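Chapter 7
Surfaces: The Part of the Room We Forget to Plan

When I was a first-year student, my tutor Mahnaz Bakhtiari sent the whole class home with a single piece of homework, and I have been setting the same one ever since. Go into your kitchen, she said, put your hand flat on the bench, and leave it there until you have something to say about it. We all laughed, of course, and then most of us came back with pages and pages!

A work surface asks a good deal of the person who chooses it. Its height decides how your shoulders feel by dinner time, its depth decides what you can reach without leaning, and its colour changes the light in the whole room (more than the paint does, I'd argue, though my colleague Tarun Bhatia and I have been disagreeing about that since April).
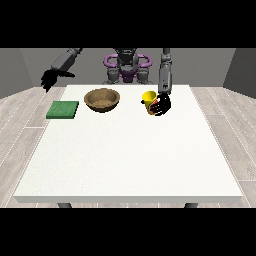
Figure 7.1 A wide table with a matte white top and dark grey legs.

Pale, matte finishes are a sensible place to begin, and we'll spend the first five sections of the chapter on them before moving along to timber, stone and the glazed tiles you may remember from the Nurkelness cottages in Chapter 5. Keep your sketchbook handy as you read, and do bring a tape measure, as the first exercise has you measuring every surface at home that you stand at, sit at or lean on.

Key terms: reach zone, glare, edge profile, working height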